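How to Sort Your Household Recycling So It Gets Accepted
Home > Guides > Kitchen and Waste

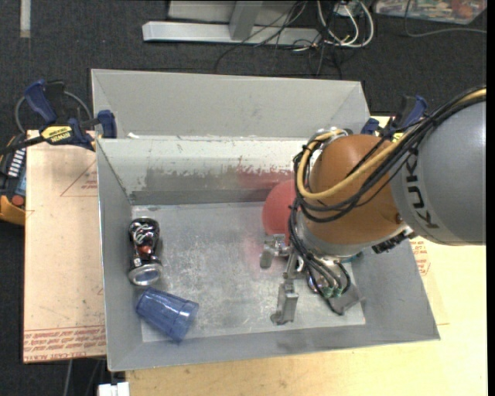
Most loads get turned away for the same few problems: food left in containers, plastic bags, and items the local plant does not take. This guide covers a basic sorting setup for a house or apartment. It takes an afternoon to put in place and a few minutes a day after that.

What you need

Two containers for indoors, one for recycling and one for trash
A small box or bucket for deposit cans and bottles, if your state has a deposit
A paper bag for batteries and bulbs
A printed copy of your hauler's list
Tape and a marker

Step 1. Get the right list

Rules change from town to town. Look up your hauler's accepted items page and print it. We live in Goswood, where the list was last changed in May, and the old one was still on the inside of our cupboard door a long time after that. Check the date at the bottom of yours.

Read the "not accepted" half first. It is shorter and it is where most mistakes come from.

Step 2. Pick the spot

Put the recycling container next to the trash container. If one is in the kitchen and the other is in the garage, everything goes in the nearer one. Under the sink works if you have 20 inches of clear height. If you don't, use a tall narrow bin at the end of the counter.

Do not line the recycling bin with a plastic bag. Use a paper bag or leave it bare and wash it out when it gets sticky.

Step 3. Empty and rinse

Containers need to be empty and mostly clean. They do not need to be spotless.

Drink cans: pour out what is left and shake. A quick rinse keeps ants away.
Jars: scrape with a spatula, add a little water, put the lid on, shake, pour out.
Peanut butter: wipe with a paper towel first. If it still will not come clean, throw it away.
Milk jugs: rinse twice.

Use leftover dishwater for this. There is no need to run the hot tap.

Step 4. Crush or don't crush

This depends on where the can is going.

For curbside pickup, follow the list. Some plants sort by shape, and a can stamped flat can end up in the paper. Ours asks for cans left whole, with small dents allowed.

For deposit return, leave cans uncrushed. The machines read the barcode and reject a can if they cannot find it. At the Follov return center the counter staff will take dented cans by hand if the label can be read, but the line is longer. We took in 83 cans on our last trip and had to carry three over to the counter.

For scrap yards that pay by weight, crush all you like. Ask first whether they want them bagged.

Step 5. Sort the plastics

Turn the item over and find the number inside the triangle. Bottles and jugs marked 1 or 2 are taken in most places. Tubs marked 5 are taken in many. Number 6 is usually trash, and that includes a lot of disposable cups and foam trays.

The number tells you the type of plastic and nothing else. A cup and a bottle can carry the same number and still be treated differently. If cups are not named on your list, call and ask.

Caps: screw them back on empty bottles unless your list says to remove them.

Step 6. Keep these out

Plastic bags and wrap
Garden hoses, cords, string lights
Toys and balls
Drinking glasses and window glass
Diapers
Anything with a battery in it

Toys in good shape can be donated. Nazarenko Thrift takes them at the side door until 4 p.m.

Step 7. Flatten the cardboard

Cut the tape with a utility knife and fold boxes flat. Staples can stay. Pizza boxes: tear off the clean lid and recycle it, and put the greasy bottom in the trash or compost. Keep cardboard out of the rain.

Step 8. Label and check

Write the five things your household gets wrong most often on a strip of tape and stick it to the lid. Ours says coffee cups, straws, chip bags, receipts, foam.

Look through the bin the night before pickup for the first month. After that, once in a while is enough.

Common questions

Do labels have to come off? Usually no.

What about aerosol cans? Only if fully empty, and only if listed. Rurkerel Hauling takes them in our area.

What if the bin is full? Do not pile bags on top. Hold the extra for the next pickup or take it to the drop-off yard.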